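Section 6: Setting Up Your Lifetime Income Plan in Clostia

Welcome to the fun part! Once your Husitz retirement account is linked, Clostia can show you what a steady monthly check might look like, and you can try as many versions as you like before you commit to one.

Before you start, have your latest account statement and your Social Security estimate handy.

1. Sign in and open Income Planner.
2. Choose Add Source, then pick your Husitz account.
3. Type the amount you want to turn into income. The smallest amount is $2,000.
4. Press Preview.

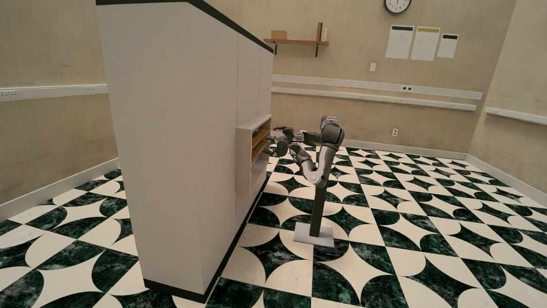
White cabinet with two-level open shelf box.

5. Pick a start month. Try September first, then move it and watch the payment change!
6. Choose Single Life or Joint Life. For Joint Life, enter your spouse's date of birth.

Note: The preview is an estimate. Your final payment is set on the day your contract is issued.
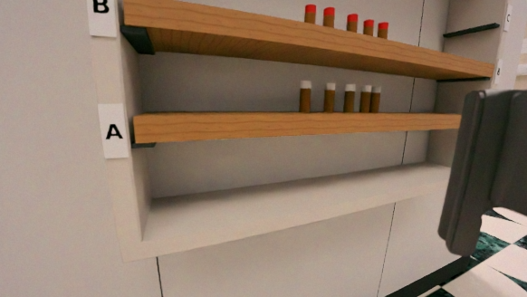 Buckets are my favorite feature in the whole program. Each one holds money for a single purpose, and you can have up to 6 (rent, groceries, travel, whatever you want). Think of the five little red-capped vials standing in a row on the upper shelf: separate containers, all lined up where you can see them. To make a bucket, press New Bucket, name it, and drag in part of your monthly payment.

Caution: Deleting a bucket cannot be undone. Move its balance first.

7. Press Save Plan. Clostia gives it a plan number, such as 238, which you'll need if you call. 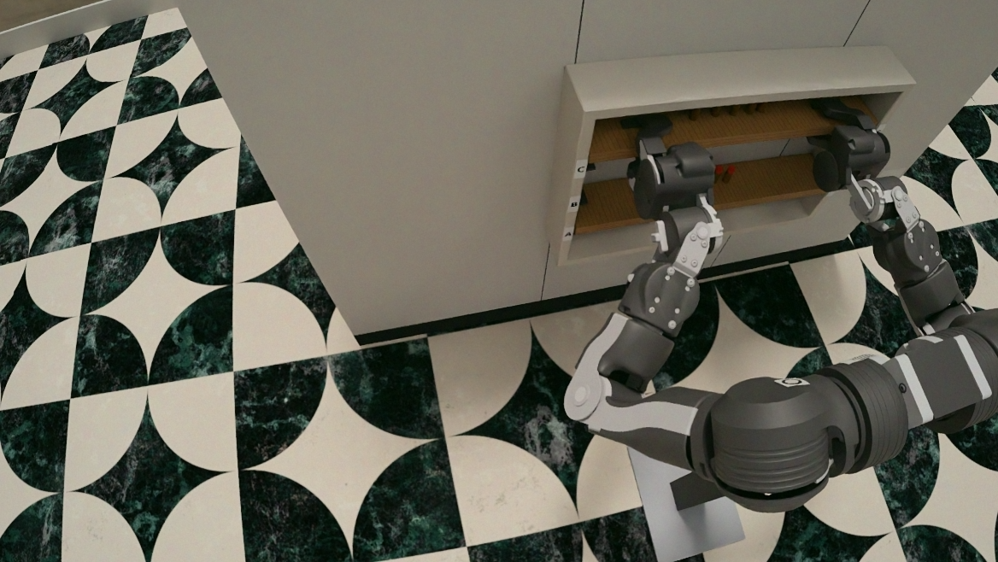

Can I change my start month after I save?
You can change it up to 2 times before your contract is issued. Open the plan, press Edit Dates, and save again.

Guide text by Babita Maurya. Updated Sunday, March 16, 2025.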